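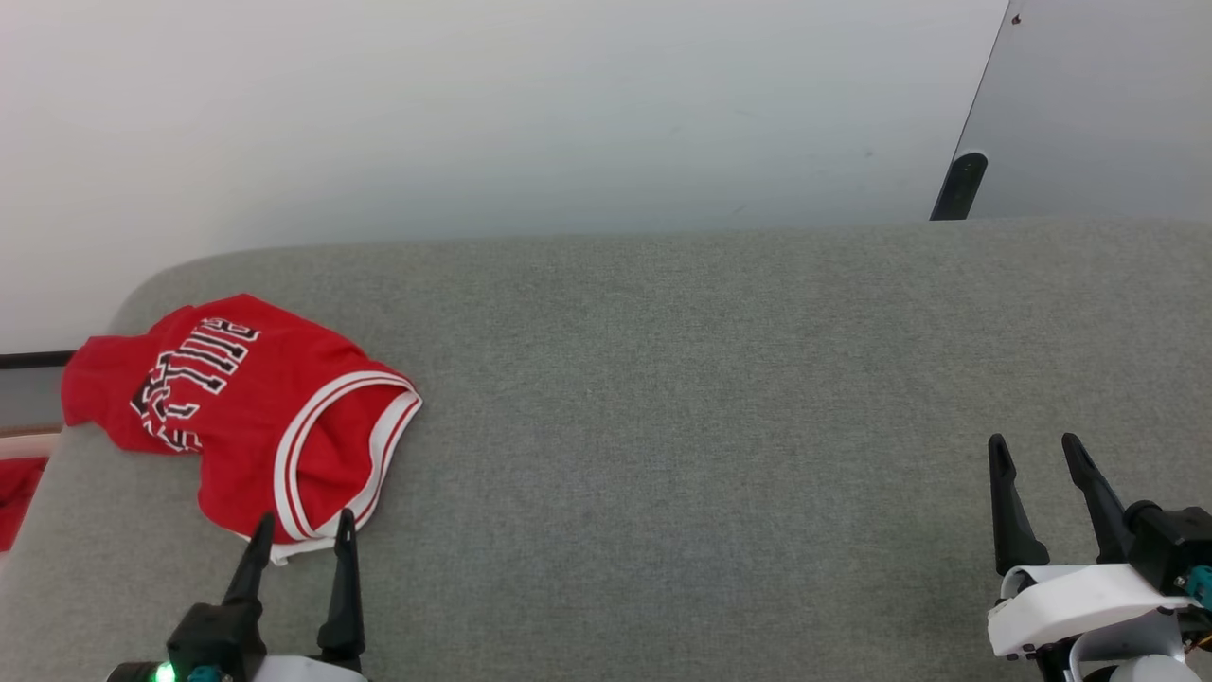 Løken Upholstered Bench

Item no. 908
Color: Gray
Price: $278.00
Price with storage base: $252.00 extra
Availability: In stock, ships in 2 boxes

The Løken is a wide, low bench with a padded seat, covered in gray woven fabric. People buy it for entryways, for the foot of the bed, and for the room where the laundry gets folded. The seat is broad enough to lay out shirts, jerseys, and towels while you sort them, and firm enough to sit on while you tie your shoes.

The corners are rounded and there are no hard edges at the front. The fabric has a fine weave with a slight mottled look, so it does not read as one flat color. In daylight it leans a little toward green. Order the swatch first if you are matching it to a wall or a rug. We can't take back a bench on color alone once the legs have been attached.

What you get

Bench seat with fixed padding
Set of four screw-in legs
Felt pads for hard floors
Hex key
Care card

Fabric

The cover is a polyester blend made for us by Plemden. It is fixed to the frame and does not come off. Vacuum it with the brush attachment every week or two. For spills, blot with a dry white cloth, then use a damp cloth with a little dish soap. Let it dry before you put anything on it. Do not use bleach or a steam cleaner.

Keep damp clothes off the seat. This applies most of all to red and black sportswear and new jeans, which can leave color behind on light upholstery. Dry clothes are fine. If you use the bench for folding, check that zippers are closed. Hook-and-loop tabs will pull at the weave, so close those too.

Folding jerseys on the bench

We get asked about this by team parents, so we put it on the page. Lay the jersey face down and smooth it with your hands from the collar to the hem. Fold each side in toward the middle, then bring the hem up to the shoulders. Large printed letters should not be creased across the middle if you can help it. Mesh jerseys slide less on this fabric than they do on a table.

Do not iron on the bench. The padding is not made for heat.

Assembly

The legs screw in by hand. Turn the bench upside down on a blanket, fit each leg into its plate, and tighten until it stops. The hex key is for the storage base only. Two people should turn the bench back over. Leave a small gap between the back of the seat and the wall so the fabric doesn't rub on the paint.

Storage base

The base fits under the seat in place of the legs and has one full-width drawer. It can be added later, and the screw holes are already in the frame. It does not fit the older Lirkora bench, which has a narrower frame.

Shipping and returns

Orders ship from our Pramden warehouse. Delivery is to the front door. Unused benches can be returned in the original boxes. Call before you send anything back so we can give you a return number. Swatches are free and do not need to be returned.

Customer comments

"Bought it for the hallway, but it ended up next to the washer. Good height for folding. I would have liked a darker gray." Telma Mansilla

"One leg was missing its felt pad. They mailed me another one. Bench is solid." Vivek Singhal

"My son drops his basketball stuff on it every day after practice. I vacuum it and it still looks fine. The drawer is a bit stiff." Nuanchan Kaewkla

Question about the legs

Can I buy taller legs?
Not from us at this time. The plates take a standard thread, but we have not tested the bench with other legs and the warranty does not cover them.

Warranty

The frame and padding are covered against defects. Stains, pet damage, and fading from direct sun are not covered. Keep your order number, and send warranty requests to Chanida Phromma in customer service with a photo of the problem and one of the label under the seat.

Page updated February 28, 2021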